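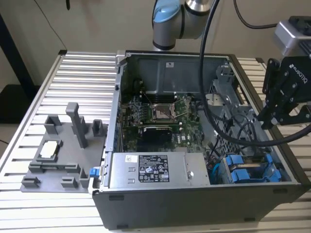 Chapter 3
Learning to Handle What Bends

If you have ever put a processor back into an old office computer, you'll remember how much of the job was spent coaxing the wiring out of your way. In this chapter we take our time over that kind of work, and we follow the Vadura study, led by Deok-su Moon, from its first bench trials onward.

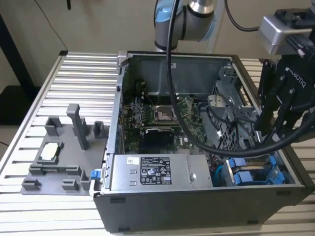

Moon's group began with the rigid parts, and I think that was wise! A chip has a known shape, and a fixture tray can hold it in a known place, so the arm's first moves can be planned well ahead. Cables are another matter (as you'll soon find in the exercises), and a plan made a moment ago may already be out of date.
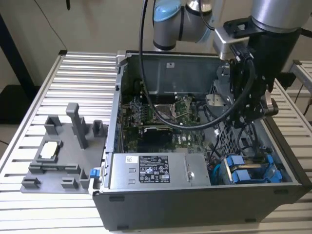
The method, then, was to learn from people. The team recorded 1051 guided runs, kept 800 for training, and allowed up to 25 corrections in each test run before calling it a failure. We'll come back to that last choice in Section 3.2, because I'd like you to argue with it a little.
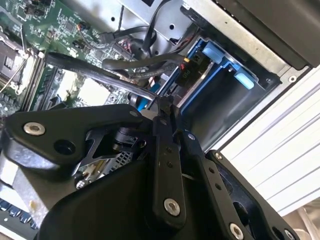

Figure 3.4 Wrist camera view: the fingers closed on a black cable over the motherboard.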